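Vadenik 双腕卓上セル 導入・設置ガイド
第2章 購入前の計画と予算取り

2.1 この章の範囲
発注前に決めておくこと。台の寸法、電源、配線、消耗品、予備費。据付手順そのものは第3章。急ぎの方は2.3と2.5だけでも先に読んでください。
改訂:2020年3月29日(電源まわりの記述を差し替え、2.6を追加)

2.2 見積りに入れる品目
本体価格だけで稟議を出すと後で必ず足りなくなります。下記は別売、または別見積り。

・アーム2本(左右で品番が違う。発注書に左右を明記)
・グリッパー2個
・取付プレート、固定ボルト
・作業台(既設の流用可。条件は2.3)
・Brolton製 電源ユニットと通信ケーブル一式
・制御用PC
・照明
・電源タップ、ケーブルクリップ、結束材
・把持対象の小物(2.5参照)

注記:グリッパーの爪は消耗品扱い。初回発注時に予備を5組つけておくこと。後から単品で頼むと送料のほうが高くつきます。

2.3 作業台の確認手順
1. 台の奥行きを測る。アームのベース2基は奥側に並べて付けるので、奥の縁にプレートの載る平らな面がいる。
2. ベース取付部から手前の縁まで617 mm以上あるか確認。足りない台は流用不可。
3. 左右ベースの間隔は504 mmを標準とする。照明スタンドを間に立てる場合もこの値のまま。
4. 天板の裏を見る。補強材や引き出しがあるとボルトが通らない。意外と見落とす。
5. 台の色を決める。物の色とかぶらない無地を推奨。茶系の天板で問題なし。
6. 台の手前側、床か下段に電源と配線のスペースを確保。

注意:左右の呼び方はアーム基準です。台の手前から見ると逆になる配置があります。左アームが向かって右に来る、ということ。図面にも発注書にも「右アーム」「左アーム」で書き、「右側のアーム」とは書かないでください。返品理由の上位がこれです。

2.4 電源と配線
1. 壁のコンセントの位置と回路容量を設備担当に確認。他の機器と共用している回路は避ける。
2. 電源タップの口数を数える。アーム、PC、照明、表示基板、充電用。ぎりぎりで組まない。
3. ケーブル長は台の縁を回す分の300 mmを足して発注。最短で引くとアームが伸びたとき突っ張ります。
4. ケーブルクリップは多めに。安いので。
5. アームの可動範囲にケーブルが入らないか、仮置きの段階で見る。

警告:配線の抜き差しは必ず主電源を切ってから。ベースのリングが光っている間はコネクタに触らないこと。

台上に事務用品を並べた配置の参考として、下図を見てください。台の手前下側に配線がかなり出るのがわかると思います。この分の場所を予算表の「台」の行に含めておくと楽です。

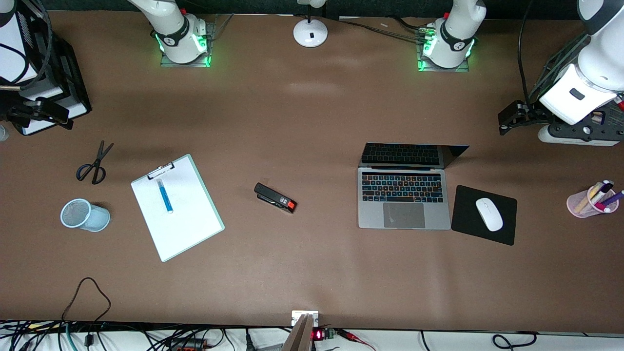 図2-1 双腕セルと卓上小物の配置。奥にベース2基、その間に照明スタンド

ベースの設置面積は図のとおり小さめですが、グリッパー側が張り出します。台の両脇に壁や棚がある部屋では、設置前にアームを広げた幅で必ず確認を。搬入してから台を動かすのは大変です。

2.5 把持対象の小物をそろえる
評価用の小物は専用品を買わなくて構いません。文具で十分。備品棚のものを使えば費用はほぼかかりません。

1. 形の違うものを選ぶ。はさみ、ホチキス、マーカー、クリップボードなど。
2. 素材の違うものを混ぜる。メッシュのペン立てと半透明のペン立ては見え方がだいぶ違うので、両方あるとよい。
3. ノートPCやマウスを置くなら、壊れてもいい旧型に。現役機は使わない。
4. 同じ品を予備にもう1つずつ。廃番になると比較ができなくなります。
5. 品名、色、購入先を一覧にして予算表に添付。

注意:はさみは刃を閉じて置く。立ち会う人の側に刃先を向けないこと。

注記:Majali版の小物セットは受注を終了しました。在庫の問い合わせはご遠慮ください。

2.6 予算表の書き方
行は「本体」「取付・台」「電源・配線」「PC」「小物」「予備」に分ける。まとめて一式にすると、査定で削られたとき何が減ったのか分からなくなります。

・本体:アーム、グリッパー、プレート
・取付・台:工賃込み。既設流用なら工賃のみ
・電源・配線:タップ、ケーブル、クリップ
・PC:制御ソフト Nundunixのライセンスもここ。年更新なので次年度分も忘れずに
・小物:消耗品費で落とせる場合が多い。経理に確認
・予備:爪、ケーブル、ボルト

2.7 発注前チェック
□ 台の奥行きと天板裏を確認した
□ 左右をアーム基準で書いた
□ 回路容量の回答をもらった
□ ケーブル長に余裕分を足した
□ 爪の予備を入れた
□ ライセンスの更新月を控えた
□ 搬入経路(エレベータ、扉の幅)を測った

全部そろったら発注書を販売窓口へ。見積りの有効期限切れが多いので、期限の欄だけもう一度見ておいて下ださい。据付日の調整は第3章 3.1へ。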